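Keep the Small Post Office Open

When I moved to Hernero, I did not speak the language well. The first place where a person waited for me to finish my sentence was the post office. Now the town wants to close it and put a wall of lockers in the parking lot.
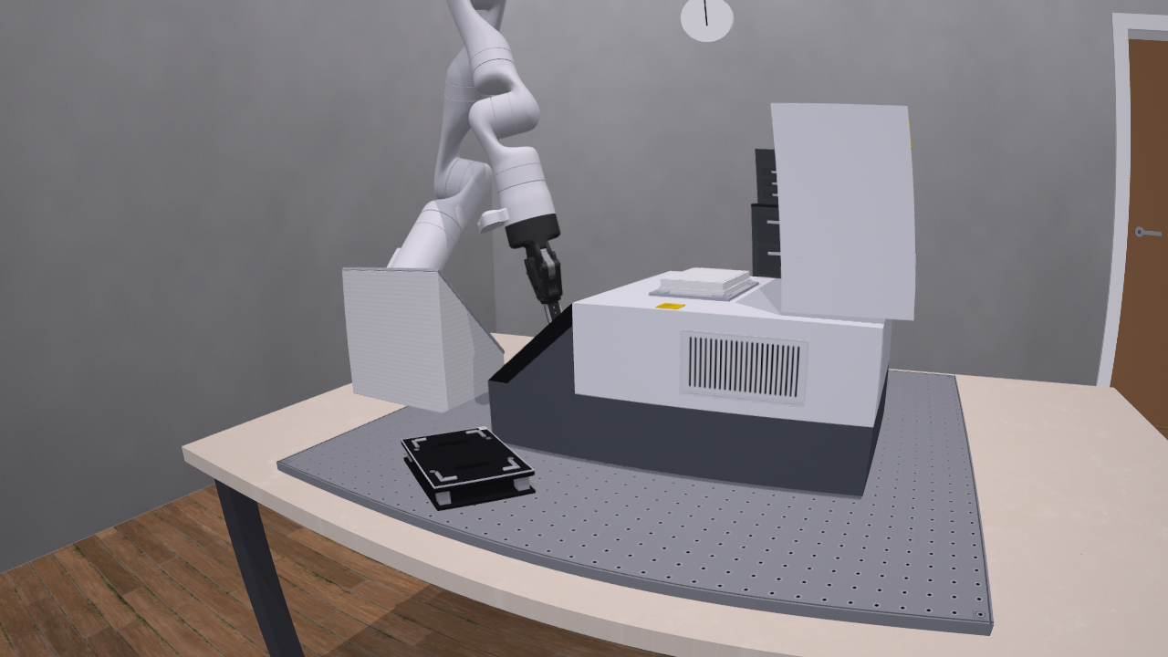 What would the town save by closing it?
The rent of one room and the pay of two clerks, who both work only part of the week.

I understand that letters are fewer every year. I also send fewer. But a counter is used for other things – a form that must be explained, a pension, a package with the wrong address. A locker cannot read an old man's handwriting. 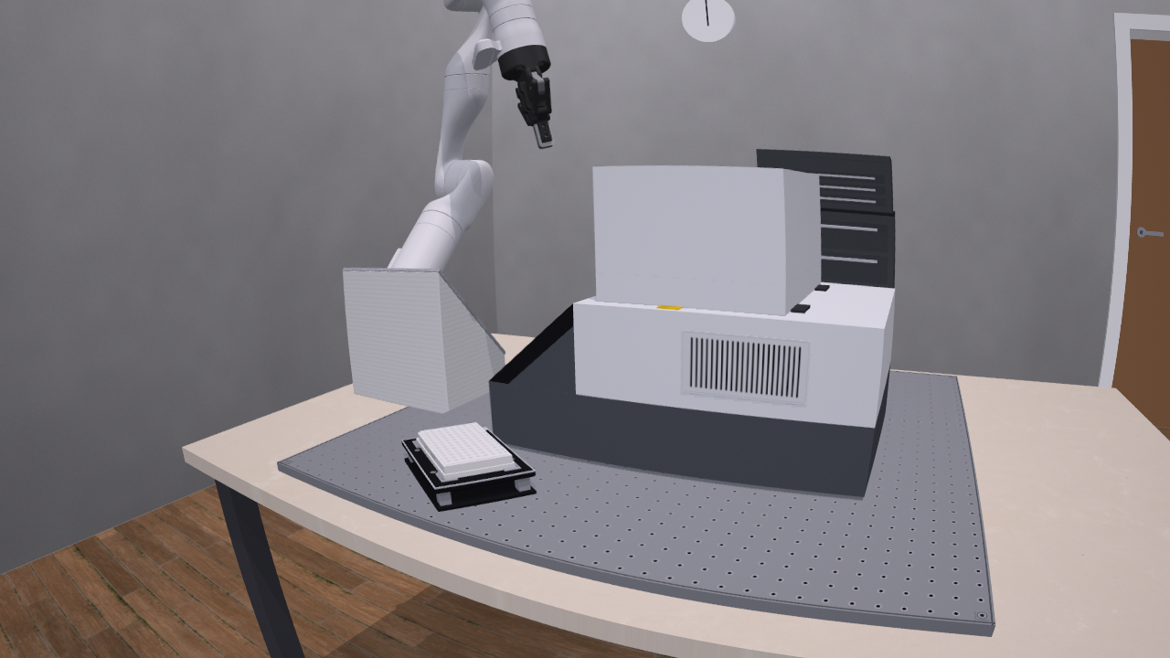 The nearest other office is in Cendeo, 13 miles away, and the bus goes there two times a day. For a person with a car this is a small trip. My neighbors without a car will lose a full morning for one stamp and one signature.

In November more than 300 people signed a letter against the plan. The town answered with one paragraph, and I have read it many times without finding the answer in it.

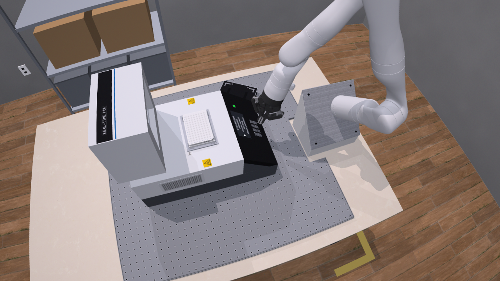 What should the town do instead?
Keep the counter open three mornings a week, and let the library share the room and the rent.

I would accept shorter hours. I would even accept the lockers, if the counter stays beside them.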